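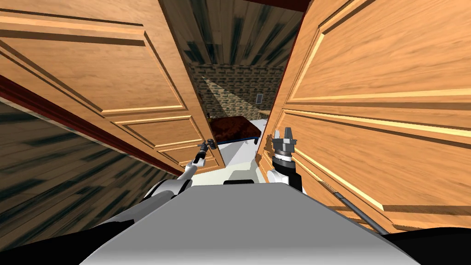

From: Inna Zinchenko
To: trodano-teleop list
Subject: Re: double door episodes, left arm drifting

Jucélia Evangelista wrote:
> I went through the first batch of double door demos in the simulator.
> 28 of them have the base already in the doorway when the operator
> stops. In 13 of those one gripper is still up against a door when the
> recording ends. Do we keep them or do we redo them? Also the
> left arm seems to drift when I only mean to move the right one.
> I am using the leader arms, not the headset.

Keep the 28 for now, but tag the 13 as "contact at end" so Jianguo can leave them out of the first training run. I would like to see what the policy does with and without them before we throw anything away.

The picture is the stage I mean. Both doors are open, the base is in the doorway facing the bedroom, and the right gripper is against the inner edge of the right door. If you stop recording at that point the robot has no example of letting go. Please carry on until both arms are back over the body, then drive forward until the base is clear of the doors, then stop. The bed is straight ahead, so go slowly.

On the drift: check the leader arms before you blame the simulator. The left one on the Clornemness rig sags if you take your hand off it, and the simulated arm follows. Olesia put a rest under hers and it went away. If you can't do that, hold the left handle the whole time, even when you are only working the right door. There is also a freeze pedal, but it adds a jump when you release it, and I had to drop 5 of my own episodes for that.

A few people asked about camera height. Leave it where it is. I know you lose some of the floor behind the body — we have 400 episodes from other tasks at that height and I don't want to mix.

Still open from my side:

Does anyone have a door hinge setting that feels less stiff? Mine needs too much push at the start and then swings too far.

Can Inna H. confirm that the September build saves the gripper opening and not only open/closed? My files from the older build only have the second.

Inna Z.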